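Steltdale Athletics Sets Out Format for Fall Gymnastics Season

STELTDALE – The Steltdale athletics department released the competition format for its women's gymnastics program on June 4, 2024, covering meet structure, scoring procedure and changes to the training hall. The program will compete in the Plandero Conference for the second year and will open its schedule in October with an intrasquad meet.

The conference season consists of four dual meets and one championship. Two of the duals will be held at home in the Torkberg Gymnasium. The road meets are at Ventura and at Plandero's north campus. The order of the away dates has not been set and depends on hall availability at both sites.

Lineups and scoring

Each team may enter six gymnasts per event, with the top five scores counting toward the team total. The conference considered a five-up, four-count format for duals, which would have reduced meet length, but kept the existing rule so that dual and championship results remain comparable.

The roster will carry 13 gymnasts. Four are listed as all-around competitors. The others are entered on one, two or three events, with the thinnest coverage on uneven bars, where the team ended last season with seven available routines. The coaching staff has asked two vault and floor specialists to prepare a bars set over the summer.

Start values will be submitted in writing before each meet. A routine changed after submission may still be performed, but the coach must notify the head judge before the rotation begins. Inquiries are limited to start value and neutral deductions and must be filed before the end of the rotation in which the routine took place.

Equipment and hall changes

The floor exercise area in the Torkberg Gymnasium will be rebuilt over the summer. The present spring deck will be removed and replaced, and the carpet will be renewed at the same time. The vault runway will be moved closer to the east wall, leaving a wider walkway between the runway and the beam podium.

Seating for gymnastics meets will be set at 692, with the lower bleachers on the west side pulled out and the upper section closed. Some 60 seats nearest the bars are reserved for visiting teams' families until the start of warm-ups, after which they are released for general use.

Training will move to the auxiliary gym while the floor is being replaced. Beam and bars work continues there on the regular schedule. Tumbling will be limited to the rod strip and the foam pit, and full floor routines will resume once the new deck has been inspected.

Meet-day schedule

Doors open one hour before the first rotation. Open stretch begins at the same time, followed by timed warm-ups on each event. Teams rotate in Olympic order, with the home team starting on vault and the visitors on bars.

A team meal is served after each home meet in the dining room next to the gym. Visiting squads are included and should send head counts and dietary needs with their travel form.
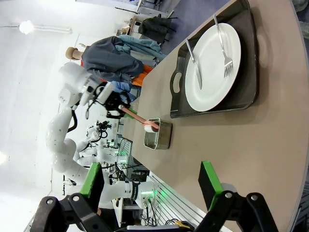
Tickets and admission

Season passes for the home meets go on sale in October through the athletics ticket office. Single-meet tickets will be sold at the door only. Students enter free with a current ID, and passes from last season are not valid.

The intrasquad meet is open to the public at no charge. It will be scored under conference rules, but the results do not count toward qualifying averages. Start times for all home dates will be posted on the gymnastics schedule page after the conference confirms its judging assignments.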